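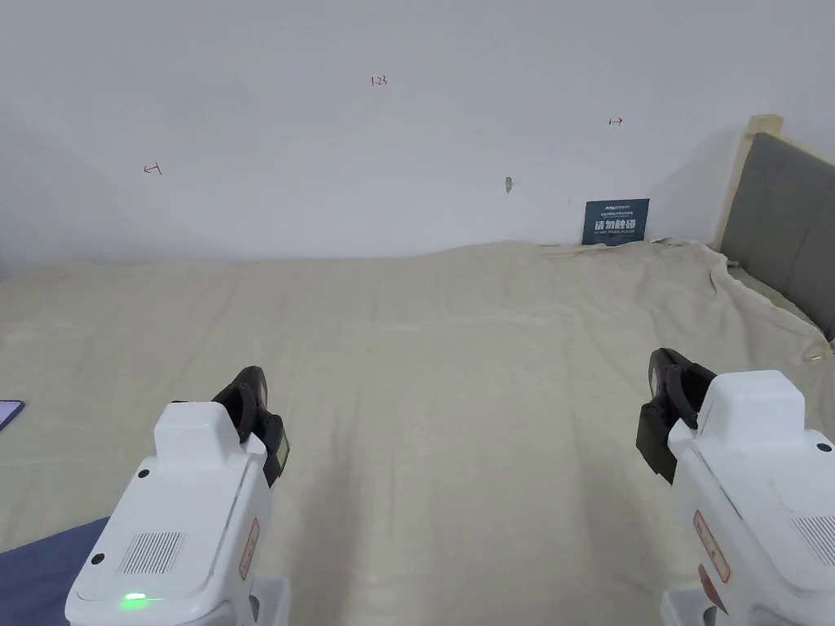 客房卧室：铺有米白色床单的大床，床头为灰色软包，配浅色原木边框。

客房寝具整理工作图集
发布日期：2020年5月14日
发布部门：科卡陶公寓（Kokatau）住宿服务部

科卡陶公寓住宿服务部近日对客房卧室的床品铺设与更换情况进行了集中整理，现将相关图片资料予以公布，供各楼层服务人员及入住宾客参阅。本图集收录于“居室日常”栏目，由 Fengying Meng 负责编辑，文字由 Marjan Jalali 校核。

图片说明
图中床单为米白色，床面尚有褶皱，靠近床头一侧及靠墙一侧较为集中。按照本部《客房寝具作业规程》，床面整理应自床头开始，先理顺靠墙一侧，再向床尾逐段展平，最后收折四角。
床头采用灰色软包，外围为浅色木框，与白色墙面相接。同类房型的墙面均不设挂画，宾客如需加装阅读灯，可向前台提出书面申请。
床边左侧可见一部智能手机及一处深藏青色织物。服务人员整理床面之前，应先将宾客随身物品移至床头柜或书桌，不得夹带于床品之中送洗。

床品更换安排
一、连住宾客的床单、被套及枕套每周更换2次，宾客可根据需要申请增加或减少。
二、退房后的房间，全部床品一律撤换，床垫保护垫同时检查，发现污渍或破损的，应当日登记。
三、浅色床单与深色织物须分袋收集，分别送洗。送洗单一式2份，一份随袋，一份由楼层留存。
四、软包床头以软毛刷及微湿棉布清洁，不得使用含漂白成分的清洁剂。木框部分以干布擦拭，完成后检查接缝处有无积尘。
五、铺设完成后，由当班领班逐间查验。床单中线应与床垫中线对齐，两侧垂边长度一致，枕套开口背向房门。

库存与采购
截至本次盘点，布草间登记在册的各类床品共计2,534件，其中22件因边缘磨损列入报废清单，由 Struan Rankin 复核后统一处理。新一批床单由 Jilto 供应，颜色沿用现有的米白色，预计于7月到货。到货后须先行洗涤，再编号入库。原有床单可继续使用的，不作提前淘汰。

宾客须知
宾客如对床品材质有过敏等特殊情况，请于入住前告知预订人员，以便提前更换。遗留在床上的个人物品由楼层登记后交前台保管，领取时请出示入住登记所用证件。

图片使用说明
本页图片及文字版权归科卡陶公寓所有。各单位如需转载或用于培训教材，请与住宿服务部 Eilidh Ritchie 联系，并注明出处。页面内容如有更新，以最新发布版本为准。

栏目导航：居室日常｜公共区域｜布草管理｜返回图集首页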